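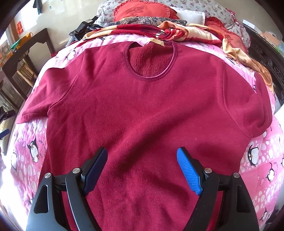
The Week the Fleece Comes Out

Home & Household | 19/10/2024

In the Mohmand house the cold season starts on a bed. The summer clothes go into the trunk, the winter clothes come out of it, and for a day or two every flat surface upstairs is covered in something soft.

Naheed Mohmand has run this changeover for most of her adult life. Her daughter Maham has helped with it since she was tall enough to hold two corners of a blanket. They live on the upper two floors of a narrow house in Talpur, where the nights turn cold well before the days do, and where no one on the street has central heating. Warmth is a matter of what you wear and what you sleep under.

"People think about the heater first," Naheed says. "I think about the sleeves."

She means it. Every long-sleeved top gets laid out flat on the bed before it goes to a drawer, face down, arms out to the sides. She looks at the cuffs, then the seams at the shoulders, then the neck. A dark red top with a brushed fleece lining gets the same treatment as a good wool sweater. The ribbed neckband gets a small tug to see if it has gone slack. If a care label stands up at the back of the collar, she reads it again, even if she read it last year. Lint is dealt with while the garment is flat, with a damp cloth and short strokes in one direction.

The folding is simple. Sleeves in across the back, one over the other. Sides in. Bottom hem up to the collar. She doesn't press down on the finished fold, which she says is how a fleece lining gets its bald patches.

The trunk itself came from Radotora, a furniture shop two streets over that closed before Maham was born. It holds more than it should. Maham once made a list of everything in it for a school project and got to 101 items, counting socks as pairs. The list is still taped inside the lid — half of what's on it has been outgrown and given away.

Blankets are done on the second day. They need the whole bed, and the bed needs to be made up first, at least underneath. The pillows get pushed up to the head and whatever else is lying there gets pushed up with them. Nothing is put away until the fleece is done. With the crimson spread over the pink penguins and the red, tan and brown floral one bunched up near the pillows, the bed is carrying most of the color in the room.

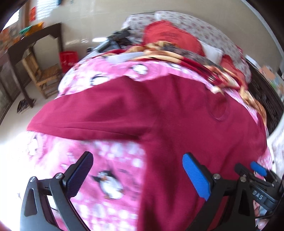

Penguins All Year

The penguin bedding is Maham's choice. She picked it out at the November market when she was 11, for the equivalent of a week's vegetables, and her mother expected it to last one winter. It has been washed so many times since then that Naheed has stopped worrying about the color. The pink has held up.

Maham is 19 now and studies accounting. She has been offered plainer bedding more than once. "It's warm and it's mine," she says. "I don't need it to match anything."

Very little in the room does match. The bed frame is dark carved wood, and there is a red case on one pillow and a white pillow next to it. The sheet at the head has a small red flower print. Across the room is a dark wooden table that collects bags and boxes for as long as the sorting goes on. Naheed buys bedding one piece at a time, when it's cheap, and she buys for weight and washability. She has 40 winters of opinions about both.

Her strongest opinion concerns storage. She tried the Fuvis vacuum bags that her sister swears by and gave them up after one summer. The blankets came out flat and stayed flat for weeks. She went back to old cotton pillowcases, one blanket to a case, with the open end tucked under. 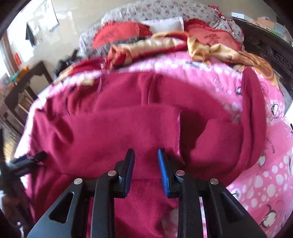 Folding a fleece blanket is harder than folding a sheet, and Naheed teaches it differently. A sheet will lie down wherever you put it. Fleece has loft, so every layer you add wants to rise. Turn it over on itself once in the middle of the bed and you already have a raised block with a shadow down the side, and the free edge will curl up like a lip if you leave it alone. Her rule is to smooth each layer outward with the flat of the hand and wait a moment before making the next fold. She also follows the seam if there is one, because a seam gives you a straight line and the pile does not. And she starts by pulling up whatever is hanging over the side of the bed, as the weight of it will drag the rest out of square.

Maham has a quicker way. She folds in thirds the long way, rolls from one end, and stands the rolls upright in the trunk so she can see them all. Her mother allows this for the thin ones.

They disagree about washing, too. Naheed washes everything before it goes away in spring and again when it comes out. Maham thinks once is plenty and hangs things on the roof for an afternoon. This year they split the pile. The fleece got washed and the quilts got the roof.

By evening the trunk lid was down and the bed could be slept in. The table was still full.

Home | Food | Rooms | Seasons | Letters | Subscribe to Rostis

757 shares | 3 comments

COMMENTS

coldfeet_p
I roll mine like the daughter. My mother would not have allowed it for any of them, thick or thin.

Jolene R.
Agree on the vacuum bags. Mine did the same thing to a comforter and I had to run it through the dryer with tennis balls to get it back. Does the damp cloth really work on lint? I've been using tape.

tstewart
Wash twice! Anything that sits in a trunk all summer smells like trunk.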